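8 November 2019
By the Stasham floor team

So, laundry. I've been promising an update on the laundry work since September, and I kept putting it off in the hope that I'd have a nice big number to open with. The number is 92. That's how many good examples we've got for the "move clothes between washer and basket" task, out of the 100 we said we'd have before the Dornommont people start training on them. Eight to go, and I'm fairly sure we'll get there before my shoulders give out.

If you're new to this newsletter, the short version is that the robot doesn't get written instructions for this job. One of us drives both arms through the whole thing, start to finish, while everything gets recorded — the joints, the grippers, the camera up on the head. Then we reset the clothes and do it again, a bit differently. The learning system gets the pile of recordings and has to work out what they have in common. Our part is making the pile worth learning from, and I have come to have strong opinions about that!

My strongest one is about sloppiness. Early on I drove every run as neatly as I could (same grab, same angle, same little pause before the door) and I was very proud of how smooth they looked on playback. Dornommont trained a first try on 75 of those and it was lovely right up until a shirt landed somewhere I'd never put one. Then it just hovered. It had never seen me miss, so it had no idea what a person does after missing. We threw out most of that batch, which hurt, and now we leave the fumbles in as long as the driver recovers from them.
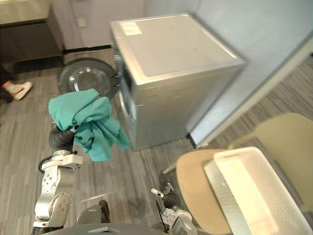
Cloth is the hardest thing I've had to collect, and I say that as someone who spent a whole spring on cables. A cup is the same cup every time you pick it up. A piece of clothing is a new shape every time you let go of it, and it changes again the second you lift it. Take the teal one bunched up in the left gripper: there's no collar or sleeve politely pointing at you, only folds, with one corner hanging down past the wrist. I have to decide where the other arm should go with a view like that, and whatever I decide is what the robot learns. My rule for new drivers is to pinch somewhere with slack in it and lift slowly enough to change your mind.

The other headache is the door. A front loader's door swings out and then it's simply there, a big round thing taking up the space where you want your elbow to be. Dekker, who wrote the planner we use for the boring tasks, would have us treat it as an obstacle and stay well clear. I'd like the examples to show people-style clearance, close but careful, so I've been driving some runs tighter than others. I've bumped it more than once. Those runs get tagged and kept apart, so please don't mix them back in when you're pulling data.

A few housekeeping bits for anyone signed up to drive. Move the basket between runs, even if it's only by a hand's width, and change its angle while you're at it. Swap the clothes every 4 runs. If you stop halfway, mark the run as stopped and don't try to rescue it with a second take glued on the end. Write your notes right after the run and not at lunch, when they all turn into "went fine."

After the last eight we're switching to the Brustetti set, mostly towels and one truly enormous bedsheet. I've tried the sheet twice on the practice rig and lost both times. Sign-up is on the board by the charging dock, and the morning slots are nearly gone.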